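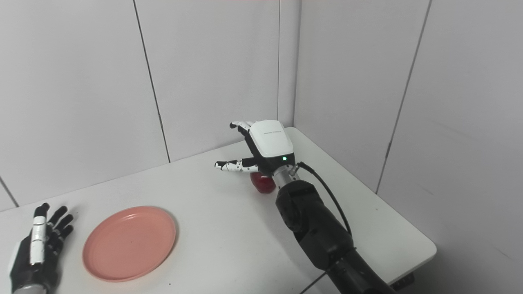
Right hand over the apple, plate off to the left. Brindon apple set, 24th August.

1/ A thread on what gathering examples looks like, for those who asked after my last post. The task is "put the apple on the plate". One apple, one pink plate, one white table, two hands. The learning system will only ever be as good as the stack of examples we give it, so most of my working life goes on the stack.

2/ An example is one run of the task from start to finish, with the view from the head and the joint positions of both arms saved together. I drive the arms from a chair next door. Mereana Tawhiri sits beside me and marks each run keep or bin.

3/ The Brindon set has 1354 kept runs so far. The target is 3798. That number came from Penrose, who are paying for it, and I've stopped asking how they got to it.

4/ Where things start matters more than people expect. If the apple always starts in the same spot, the system learns the spot and pays very little attention to the apple. So we move it after every run. Mereana has a printed sheet with 34 start positions and reads them out in a shuffled order.

5/ The plate moves as well, but less often. We used to leave it where it was for a whole morning and the first trained version would let go over bare table if you shifted the plate by a hand's width. We did that set again.
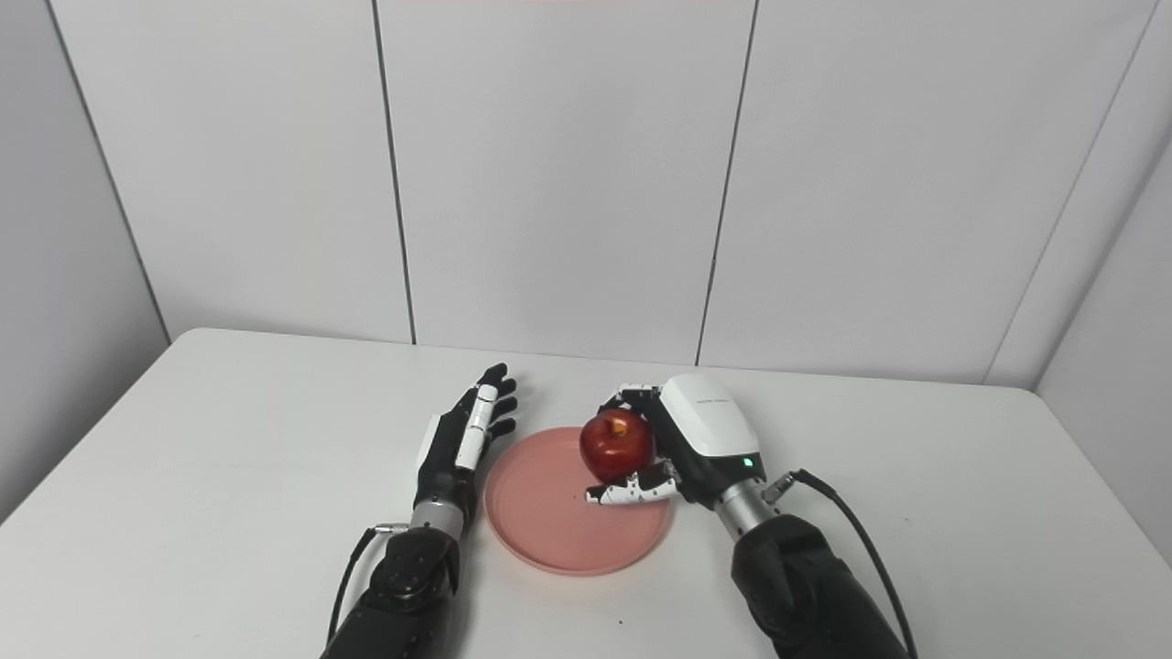 Apple in the right hand, over the plate. The left hand stays open on the other side.

6/ Someone asked why we record the left hand at all if the right one does the carrying. Both arms are part of what the system has to control. If we left one out it would have no examples of that arm keeping out of the way, and keeping out of the way is a skill too.

7/ Letting go is the part I find hardest. Open too early and the apple rolls. Open too slowly and one finger drags it back towards the rim. My rule is to bring it low over the plate, pause, then open all the fingers together. Mereana bins any run where the apple leaves the plate again.

8/ We do keep some untidy runs. If I miss the first grasp and get it on the second, that goes in with a "recovered" tag. A system trained only on clean runs has no idea what to do after a miss - it just carries on to the plate with nothing in its hand.

9/ What we bin: runs where I hesitate for ages, runs where the link drops, runs where somebody's arm is still in view from moving the fruit. It comes to over 7 in every hundred, which is better than it was at Jurness, where the room had a window and the light changed all afternoon.
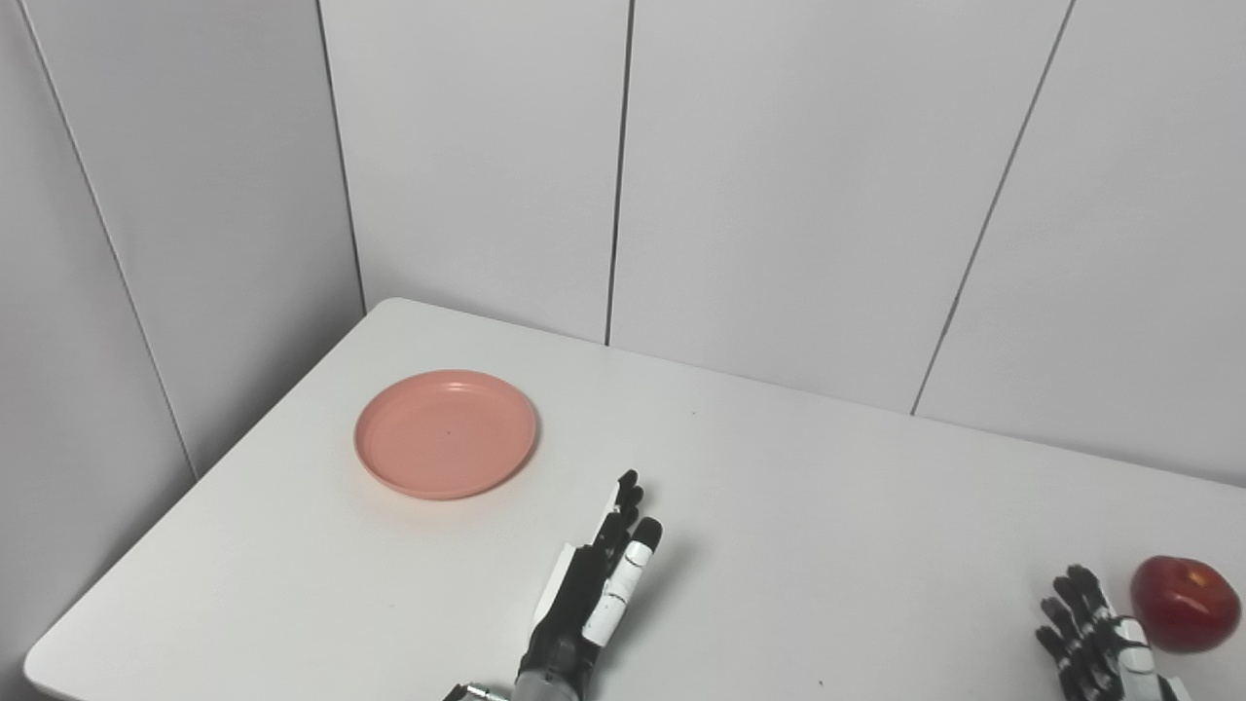
10/ On speed. I can go quicker than I do, and early on I did. The trouble is that every operator is quick in their own way, and the system ends up with a muddle of all of them. We now agree a pace before each session and stick to it. It's dull, but the runs match.

11/ Two people asked about fruit. Real apples change size from bag to bag, which is good for the data, and they bruise, which is also fine up to a point. We swap them when the skin splits. Pears are on the list for later. I'm not looking forward to pears.

12/ Labels. Every run gets a start position, a plate position, the operator's initials and one sentence in plain words saying what was done. I write mine straight after the run. When I left them to the end of the day I mixed two up and it took Brastetti's checking script to find it.

13/ Breaks: I stop after each full pass through the sheet. My hands get lazy before I notice, and Mereana can tell from the way the thumb closes. If she says stop, I stop.

14/ If you run a setup like this and have a better way of shuffling start positions than a printed sheet and a pencil, please reply. The sheet works, but the pencil keeps going missing.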